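Fletholm Clothes Swap -- minutes
Monday, November 6, 2023, upstairs room, Drirkby Hall
Minutes: Radka Nikolovski (apologies for the state of them, typed on the bus)

Present: Radka, Krawczyk, Joan, Tamsin, Piotr, Bev (left after item 4)
Apologies: Del, Anil

1. Last minutes
Agreed. One correction -- the steam iron was lent to us, we didn't buy it. Krawczyk wants it back by April.

2. Money
Balance 3,314. Hall hire for the winter comes out of that, not yet invoiced. Joan asked if we can keep 3,000 back as a floor in case the Trekenden rent goes up. Bev against, says it's daft to sit on it when the store cupboard leaks. Agreed to keep it back until the spring and look again. Leak to be reported to the hall by Radka.

Piotr still has a receipt for bin bags. Has had it since summer. Please hand it in.

3. Hangers
Long one, this. Three kinds in use now and they don't stack in the box together. The blue ones are wide and things with small necks get stretched on them. The olive ones hold better but the hooks are thin and catch on knitwear when you lift them off in a hurry. Tamsin would like to get rid of the wire ones altogether. Nobody objected.

Agreed: wire ones to scrap. Blue for coats and shirts only. Empty hangers come off the rail at the end of every session and go in the box, hooks all one way. Joan to write this on card and tape it inside the lid.

4. The rail and how we hang
Bev raised long pieces again. Anything long and light, esp. white, ends up with its hem on whatever is underneath, and we then have to wash it a second time before it goes out. Short rail is the main trouble. Taller one would cost more than Bev thinks, Krawczyk has looked.
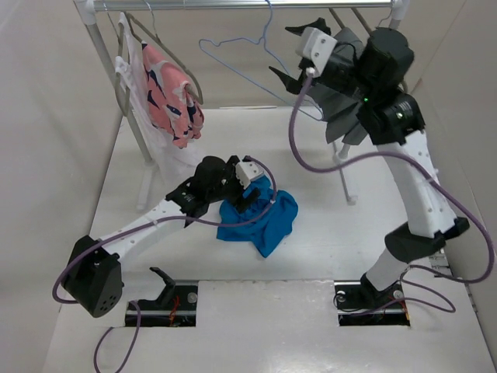 What do we do with long things if the rail stays the height it is?
Fold them over the bar of the hanger, lengthways first, and put them at the end nearest the wall so they are not pulled about. Anything that still touches down goes flat in the tray.

Other points on hanging:
Patterned tops getting bunched up at the bottom and shoved against the next thing along. Leave a hand's width between. Tamsin says this was in the old notes and no one reads them. True.
Dark greys to the right, pales to the left. Piotr asked why. Krawczyk: people find things quicker. Piotr not convinced but will do it.
Order does not matter on delivery day, just get it up off the table.

Bev left here, lift home.

5. Folding table
Too many cloths and loose bits left in a heap in the middle. One piece on the table at a time, shake it out, find the corners, fold, move it on. Crumpled things that need the iron go in the crate under the window, not back on the rail.

Wipe the top down before you start. It shows every mark and last month we had a smear on a cream blouse that didnt come out.

Joan does sleeves in, then thirds. Tamsin does halves. Discussion went on a while. Agreed halves for T-shirts, thirds for jumpers, and everybody please do the same as whoever is on the table with them.

6. Trekenden collection
They can give us 12 sacks before Christmas. We said 15 would be fine if they sort out the shoes first, as we have no shelf for shoes. Krawczyk to ring. Piotr to drive if the van is back from its MOT.

Childrens sizes still short, ages six to nine worst. Radka to put a line in the Drirkby newsletter.

7. AOB
Teal tablecloths from the summer fair -- are they ours or the hall's? Del would know. Ask Del.
Kettle descaled, thank you Joan.
Key to the side door is missing from the hook again. If you have it, say so, no fuss.
Lost property: one glove, left hand, brown.

Actions
Radka -- leak, newsletter, ask Del re tablecloths
Krawczyk -- ring Trekenden, price for taller rail in writing
Joan -- card for hanger box
Tamsin -- wire hangers to scrap
Piotr -- van, and the RECEIPT

Next meeting same room, date to folow once the hall confirms.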